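Clallow youth center to open again in November after repair of the floor

The youth center in Clallow will open its doors again in November. It was closed during the summer and the early fall because water from an old pipe had damaged the floor of the big hall. The town paid for the new pipe and the company Jerska did the work on the floor.

The center is the only place in town where young people can meet indoors without paying. Before it was closed, it had 201 registered members between the ages of 10 and 18. Many of them come from Tagle and the other villages along the river, and they stay in Clallow after school until the evening bus leaves.

During the repair, the homework club met in the reading room of the library. This was not easy for everybody. The reading room is small and must be quiet, so the younger groups could come only on some afternoons. The music group had no room at all and made a pause until the winter.

The work took longer than planned. Under the old floor the workers found that the wood was soft also in the corridor and next to the kitchen, and the town council had to agree on more money. The council has now confirmed that the bill will be paid in full from the budget of this year, and that the membership fee will stay the same, which means free.

A plant with brown leaves stands on a long table, and a basketball lies in front. 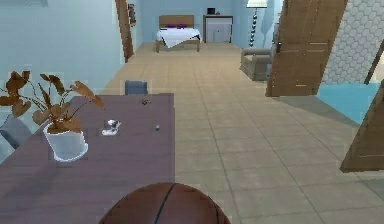 What is new this season

The opening hours will be longer. The center will be open until 7 in the evening on all school days, one hour more than before. The bus company Lulerar has agreed to move the last bus to Tagle to a later time, so that nobody has to leave early.

There will also be a cooking course for beginners. The course is open to members from the age of 12, and the places are given in the order in which the forms arrive. The music group will start again after the New Year, when the small room upstairs has been painted.

The center is still looking for used board games and for books in good condition. The town has set aside 800 dollars for new games, but donations are welcome and can be left at the entrance of the library during its normal hours.

Old members do not have to register again. New members need a form signed by a parent. The form can be picked up at the town hall or at the library, and it should be returned before the end of November.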